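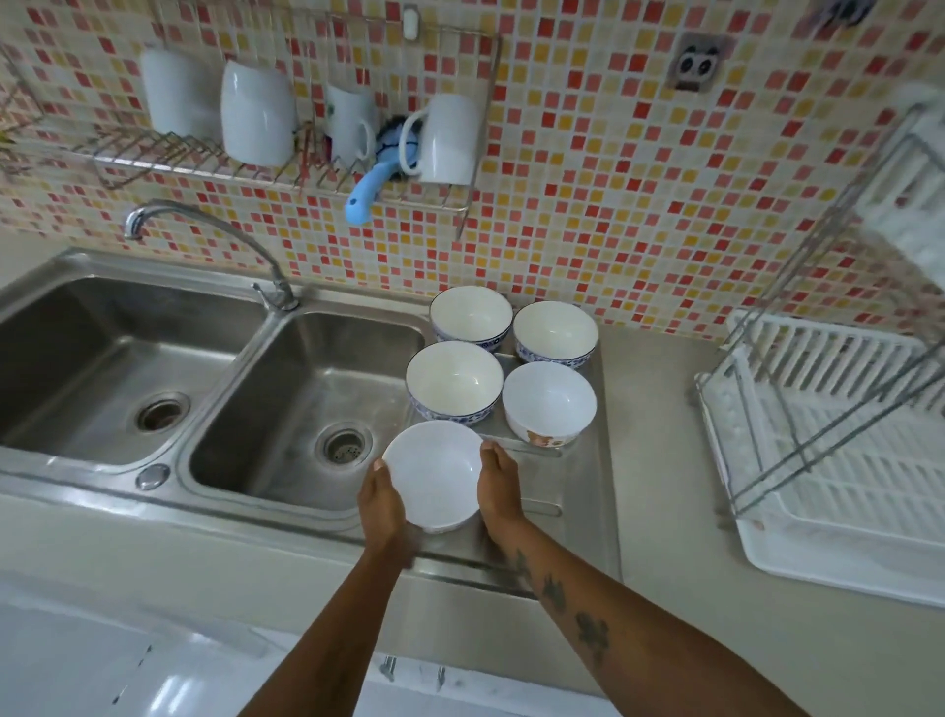 Thread: Defense bill amendment on base water contracts

rkowalchuk
The amendment caps single-source utility contracts at 18 months. Fortin holds the one at Serkanberg, so it would have to be rebid by August. Text is on page 76 of the House version.

prairie_jax
Page 76 is the definitions section. The cap applies to new awards only. Fortin keeps its current term.

rkowalchuk
"Award or extension." Their option year is an extension.

SMacD
Options priced in the original contract are usually not treated as extensions. Depends on the conference report.

flolard_vet
Posted April 7, 2021
I lived in base housing at Flolard for the last rebid. 800 units, two months with no one answering the service line. I don't care who holds it, the cap is too short.

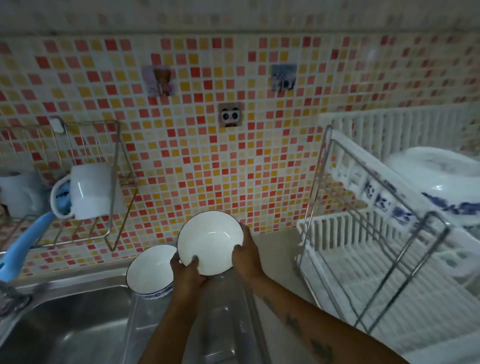 Bowls at the kitchen sink

prairie_jax
Agree on length. The Senate version has no cap, just a reporting rule for sites over 2,000 residents.

rkowalchuk
A reporting rule with no penalty changes nothing. Vorine filed late every year under the old one.

SMacD
Late, but they filed. Does anyone have the section number for the Senate language? The summary leaves it out.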